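Subject: Re: [cimlow-history] Names for the drinking fountain plaque

Hello all,

Thanks for this, Nahuel, and for doing the library legwork. I've left your message in below so people can see what I'm answering, and trimmed the bit about parking.

Nahuel Arancibia wrote:
> I went through the parish magazines again and I now think we have two
> problems with the list of names for the fountain. The first is that
> the 1920s subscription list has 74 names on it and the stone only ever
> had 9. The second is that the Padilla brothers are on the list as
> donors and on the stone as "lost at sea", and I can't make both work
> unless the money was given in their memory by somebody else.
>
> The council want the wording by the end of May. I'd rather be late
> than wrong but I know not everyone feels the same. Could people say
> whether they'd accept a plaque that simply repeats the nine names
> as they were, with no mention of the subscribers?
>
> Also, does anyone know what happened to the original tap?

Right, I'll take these in a funny order, because the tap is the one I know something about!

The tap went to Grutberg's yard when the square was dug up for the new drains. My uncle worked there as a lad and used to tell us it hung on a nail by the office door for years, next to the calendar. When the yard closed it was all sold off in lots and that's where I lose it. I did ring the woman who bought the gates (she's over on Stukier Lane now, still has them, they look lovely) and she remembers a box of brass bits going to a man with a trailer. So it could be anywhere. I wouldn't hold the plaque up for it.

On the Padillas, I think you've got it, they didn't give the money themselves. Their mother took in sewing at the bottom of Chapel Row and my gran always said she put something by every week "for the boys' water". I'd never connected it with the fountain until I read your message last night, and then I had to go and make a cup of tea. If she paid in under their names it would explain the lot. I can't prove it, mind, it's only what Gran said, and she also said the vicar had a wooden leg, which he did not.

What I would like is for someone to look at the subscription book itself and not the magazine's copy of it. The magazine got my own great-grandfather's name wrong twice in one year. If the book is still in the vestry cupboard there may be a column for who handed the money over. I'm happy to go and ask for the key if someone will come with me, as I can't read that handwriting without a second pair of eyes.

As for the wording, yes, I'd accept the nine as they were. I'd be sorry to lose the subscribers altogether though. Could they go on a sheet inside the church porch? It would cost next to nothing and people could stand and read it out of the rain. I don't think 74 names would fit on a plaque that size anyway, unless we want everyone down on their knees with a magnifying glass.
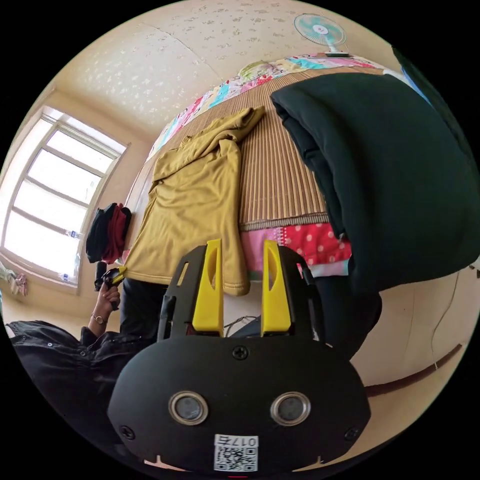
Money, while I'm here. I had a second price from the letter cutter and it's £477 with the fixing included, as long as we keep under 30 words besides the names. My draft is a bit over. I had "erected by public subscription in memory of the men of this parish who did not return" and then a line about the restoration, and I think the restoration line can go. Nobody walks up to a memorial to find out when it was cleaned.

Two other small things. Whoever has the big photograph from the first unveiling, the one with the band, please could you bring it to the next meeting? I want to look at the hats again, I'm sure that's the Miss Cimlow who ran the post office, third row, and if it is then her brother ought to be on our list to check. And the bench by the fountain has lost a slat. I've reported it, but if three of us report it they might come out before the summer.

Nahuel, if the council get sniffy about the date, tell them I said the first lot took four years to agree on the colour of the railings.

All the best, and sorry this has gone on,

Wyn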